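How to Get the Smell Out of House Shoes (Without Buying Another Spray)

Every few months a new product promises to fix smelly slippers overnight. I have tried a fair number of them, and most seem to be perfume with a nicer label. Before you spend money, try the boring way first. It costs next to nothing and you can start on a Friday evening and have your slippers back by Sunday.

What you need

A bowl of warm water
Dish soap
An old toothbrush
Baking soda
A towel you don't care much about

Step 1. Work out what you're cleaning

Rubber and foam slides can be washed all over. Felt, wool and anything with a cardboard-like insole can't, whatever the comments under the video say. I soaked a pair of felt Kiiskinen slippers once and they dried a full size smaller. If you can't tell what the sole is made of, wipe it and leave it at that.

Step 2. Scrub the footbed

Put a small squirt of soap in the bowl and scrub where your heel and toes sit. The grooves hold most of the grime, so go along them and then across. Give it 2 minutes a shoe. Rinse until the water runs clear, because soap left behind gets slippery.

Skip the washing machine. People swear by it, and maybe theirs is gentler than mine, but the glue on my last pair let go after 2 washes.
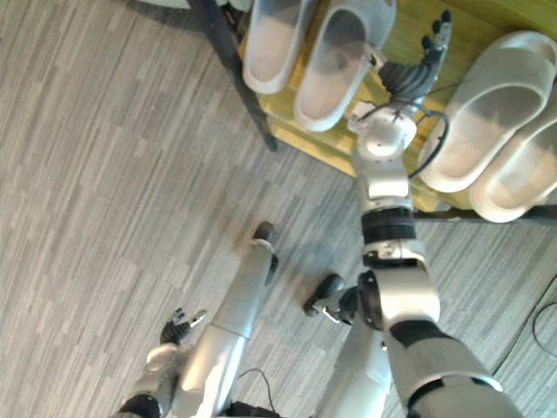
Step 3. Dry them properly

I suspect this is the step most people rush, and then they blame the soap. Press the slippers with the towel, stand them on their sides and leave them somewhere with moving air. Mine took 11 hours in February with the heat on. Keep them off the radiator – foam can warp, and a warped slide never sits flat again.

Step 4. Baking soda, with low hopes

Shake a spoonful into each dry slipper, leave it overnight and tap it out over the sink. Does it work? A little, on mild smells. The claim on the Storomitz powder tub that it removes 100 percent of odors did not hold up in my hallway. It did about as well as the plain stuff from the baking shelf.

What I wouldn't bother with

Freezing them in a bag. They came out cold and smelled the same by lunch.
Tea bags. Fine if you like tea-scented shoes.
The Tirkari cedar inserts. Pleasant smell, steep price, gone in a month.

If the smell is still there after two rounds of this, the foam has probably had it. Buy a cheap pair, wear socks with them and wash the footbed every couple of weeks.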